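Rapport de projet, version remise le 3 septembre 2022
Groupe : Shobha Gowda, Nahom Fikre, Benedikt Kleinschmidt
Encadrement : Malathi Menon

# Choisir des bols pour une table de service commune

## 1. Point de départ

Notre projet porte sur la vaisselle de service de la salle commune de la résidence Aguirre. Les repas partagés y sont organisés depuis le mois d'avril. Les bols utilisés viennent de plusieurs dons et n'ont ni la même forme ni la même matière. Les résidents se plaignaient surtout de trois choses : les bols opaques dont on ne voit pas le niveau, les taches sur la nappe et le manque de place quand deux personnes se servent en même temps.

Nous avons limité le sujet aux bols destinés aux liquides et aux sauces. Les assiettes et les couverts n'ont pas été étudiés. Lavanya Pai, qui gère les réservations de la salle, nous a donné accès au placard et au cahier de prêt.

## 2. Matériel

Nous avons retenu 12 bols du placard, puis nous en avons gardé quatre après un premier tri. Les bols ébréchés et ceux qui ne tenaient pas bien à plat ont été écartés. Le plus grand des quatre contient 370 ml quand on le remplit jusqu'au bord.

Pour la table, nous avons préféré une nappe en tissu blanc à la toile cirée habituelle. Elle fait des plis, mais les gouttes s'y repèrent tout de suite. Nous avons versé un liquide orange, facile à distinguer sur le blanc.

## 3. Disposition sur la table

La table est rectangulaire, à coins arrondis. Les bols ont été comparés deux par deux, toujours avec la même nappe. Pour la comparaison entre le bol ambré et le bol en métal, le liquide a été versé en petite quantité dans le premier. Sa paroi translucide tire sur l'orange et l'intérieur du rebord est blanc, ce qui donne un repère en haut mais complique la lecture du fond.
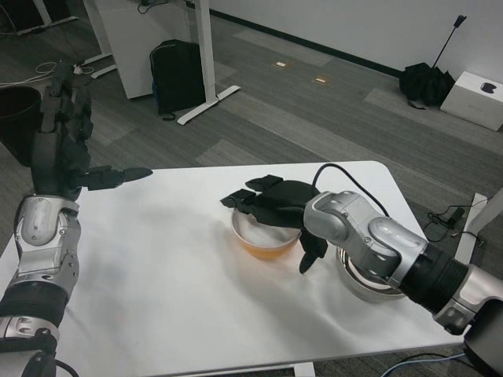 ## 4. Observations

**Lecture du niveau.** Avec un liquide orange, le bol ambré n'est pas le meilleur choix. Les deux teintes sont proches et il faut se pencher pour distinguer la surface. Le bol en métal brille sous l'éclairage de la salle et gêne la lecture d'une autre façon.

**Stabilité.** Un pli de la nappe sous le fond suffit à incliner légèrement un bol léger. Nous avons donc pris l'habitude de lisser le tissu avant de poser quoi que ce soit. Benedikt a proposé un set rigide sous chaque bol, solution que nous n'avons pas eu le temps d'essayer.

**Place disponible.** Quand les deux bols sont rapprochés, celui de droite est difficile à atteindre depuis le côté gauche. Un écart d'une largeur de main nous a paru correct.

## 5. Limites et suite

Les essais ont été faits avec un seul liquide et sur une seule table. Nous n'avons pas mesuré les taches et les remarques sur la stabilité restent qualitatives. Nahom souhaite reprendre la comparaison avec une soupe épaisse. Mme Menon nous a aussi demandé d'ajouter une fiche de lavage pour chaque matière ; elle sera jointe à la version finale, avec le relevé du cahier de prêt.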